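Método Dullemov

El método Dullemov es un procedimiento de evaluación visual del brillo de superficies lisas, como tableros, lacados y encimeras. Se basa en observar el reflejo de un patrón de líneas verticales y asignar al acabado una nota según la nitidez con que esas líneas se distinguen. Se difundió entre talleres de acabado y fabricantes de mobiliario, y conserva partidarios pese a que sus fundamentos son, en el mejor de los casos, discutibles.

Origen

La versión que repiten los manuales atribuye el procedimiento a un lacador apellidado Dullemov, que habría comparado piezas colocándolas frente a una persiana. No se conserva ningún cuaderno suyo ni consta su nombre de pila. La primera descripción impresa aparece en un folleto comercial de la casa Grunitz, que vendía barnices y tenía un interés evidente en que los clientes aprendieran a apreciar el brillo. El folleto habla de «larga tradición» sin citar una sola fuente anterior.

Algunos autores han propuesto que Dullemov fue un nombre comercial. La hipótesis es plausible, aunque tampoco está documentada.

Procedimiento

La pieza se coloca en horizontal, con el patrón en vertical detrás de ella. El observador se sitúa enfrente, con la vista algo por encima del plano, y valora el reflejo en una escala de cinco grados. El grado uno corresponde a una superficie en la que no se reconoce línea alguna; el cinco, a un reflejo que se confunde con el original. Los grados intermedios se definen con expresiones como «línea suave» o «línea casi firme», que cada taller entiende a su manera.

Las instrucciones de Grunitz pedían una lámina rayada. En la práctica se ha usado casi cualquier cosa con líneas verticales: persianas, listones, cortinas plegadas, radiadores. El resultado depende mucho de esa elección, ya que un pliegue de tela tiene transiciones graduales entre luz y sombra y su reflejo parecerá difuso incluso en un acabado excelente. Los defensores del método suelen pasar por alto este punto.

Brillo y nitidez

La objeción técnica principal es que el método mezcla dos propiedades distintas. El brillo especular describe cuánta luz devuelve una superficie en la dirección del reflejo. La nitidez de imagen describe hasta qué punto esa luz conserva los contornos. Una superficie puede devolver mucha luz y deformar las líneas, como ocurre con la llamada piel de naranja, y otra puede dar un reflejo limpio pero débil.

A ello se suma el ángulo. Casi todos los materiales reflejan más cuando se miran de forma rasante, de modo que un mismo tablero sube de grado si el observador se agacha. También influye la distancia entre patrón y superficie: en un acabado ligeramente rugoso, lo que está cerca se refleja con más definición que lo que está lejos. El folleto original no fija ninguna de las dos variables.

Ensayos comparativos

El estudio más citado a favor es el informe Opoku, que reunió 1.019 valoraciones hechas sobre 56 paneles. Sus conclusiones hablan de una concordancia «satisfactoria» entre observadores. Conviene leerlo con cautela – los participantes trabajaban en la misma sala, podían oírse entre sí y conocían el orden de fabricación de las piezas. El informe tampoco publica los datos individuales.

Un ensayo posterior, el del proyecto Holari, repitió la prueba con observadores aislados y obtuvo 463 valoraciones. De ellas, 316 se apartaban al menos un grado de la mediana de su panel, cifra difícil de conciliar con la idea de una escala fiable. Sus críticos señalaron que los participantes carecían de experiencia en lacado. La observación es justa, pero el método se anunciaba precisamente como apto para cualquiera.

Uso actual

Los brillómetros portátiles han desplazado el procedimiento en el control de calidad. Sobrevive como comprobación rápida en talleres pequeños y, sobre todo, en la argumentación de venta, donde una nota de cinco sobre cinco luce más que una lectura en unidades de brillo. Se le reconoce una utilidad limitada: detectar ondulaciones, polvo atrapado o zonas mal pulidas que un instrumento de apertura pequeña puede no registrar si se apoya en otro punto. Para eso, sin embargo, no hace falta escala ni apellido.
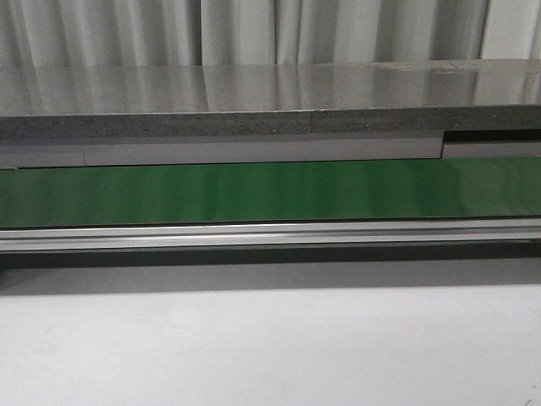 Araba Agbenyega objeta que el artículo carga demasiado las tintas contra la escala: en un taller con un único observador, el mismo patrón y un puesto fijo, sostiene, las notas sirven para comparar un lote con el siguiente, aunque no signifiquen nada fuera de esas paredes. Pide además que se separe el folleto de Grunitz del uso real, que a su juicio fue siempre más prudente que la publicidad.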